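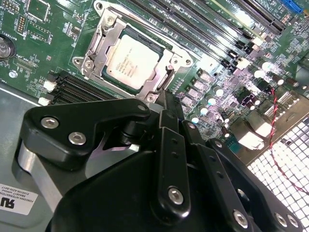 Brutinville asked me under my last post whether any of this needs a written rule, or whether a careful person with a hand on the stop button is enough. Fair question! My answer is that careful people get tired, and I am one of them. So I wrote the rules down, and I've been using them since September every time a robot arm goes inside an open PC.

I keep them on one sheet. There are 7 steps, and they go in this order.

Before you start

1. Unplug the computer, then press its power button once to drain what's left. Ground yourself with a wrist strap. Ground the gripper too (I forgot this one for longer than I'd like to admit).

2. Write down the case you're working on. I log mine by run number, and the sheet for run 401 has saved me more than once when I needed to know which settings I'd used.

3. Lay the tower on its side and make sure it can't slide. Then bring the arm in from straight overhead, slowly, and stop above the board before you do anything else.
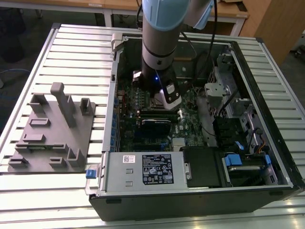
While the arm is inside

4. Set a floor height in software. Pick the tallest part under the path, add your margin, and don't let the program go lower unless you've named the part it's going for. Drive bays and cards count as tall parts!

5. Keep force limits low near the processor socket. With the chip out, those contacts bend if you so much as breathe on them, so the cover stays on until the new chip is ready to go in. 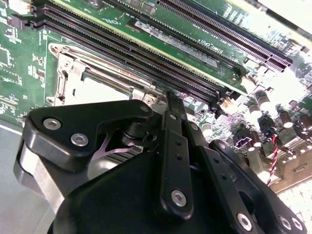 Socket with its cover in place, lever raised.

6. Hands stay out while the arm has power. If a screw drops, stop the arm, lock it, and then go fishing. I know it's tempting to reach in for just a second – please don't.

When you're finished

7. Back the arm out the way it came. Most of my scrapes have happened on the way out, when I'd already relaxed and sped things up.
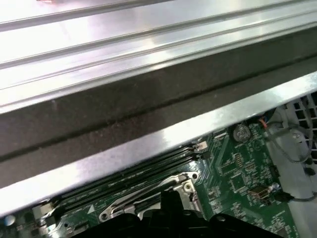 I get a lot of questions about cables, so I'll add a bit on that. My rule is to treat every loose wire as if it will jump toward the gripper. Tie it back if you can, and if you can't, mark the whole area as off limits in your program. Thin gray cables looping in front of a grille, like the ones over on the right, get one big no-go box for the bunch. Don't try to trace each one. Shiny metal gets a note on my sheet as well, as bright reflections can fool a wrist camera, and I check the distance a second way before I trust it.

If you want to copy my sheet, go ahead, and change whatever doesn't fit your setup.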